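Trarkstead has finished recording 2,040 remote-control demonstrations of a table-clearing task for its two-armed robot, all of them in simulation. Operators drive both arms with a pair of handheld controllers. The software logs joint positions, gripper opening and camera views for each run.
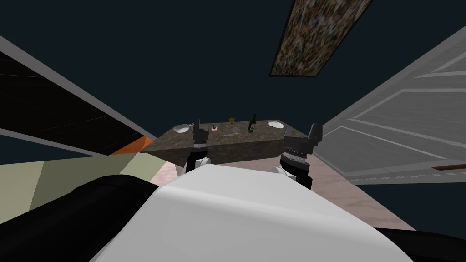 *Both grippers at the near edge of the simulated dining table.*

The task was set up by Mimoza Milošević, who leads demonstration work at the Takanley site. An operator picks up one item at a time and places it in a bin outside the room. Runs are capped at 57 seconds. Anything longer is dropped before training.

Wrist views are stored as separate streams. 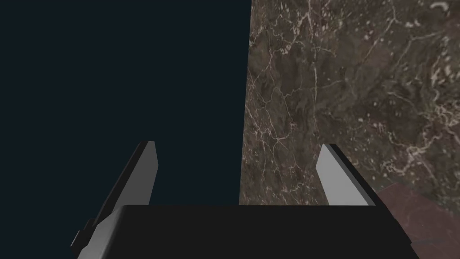
Each stream is time-stamped against the controller input, and drift of more than 2 frames marks a run for review. Operators in the first batch tended to close the gripper too early, so the trigger curve was changed in May and those runs were recorded again.
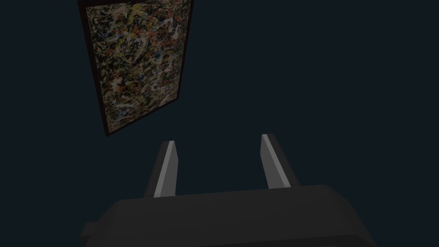 **Hodžić Group, Remote Operation and Teaching**

The target is 4,000 runs. The second half will use the Nindico controller, with force feedback on the trigger and the same task list. Training on the current set has started; results will be posted with the next release.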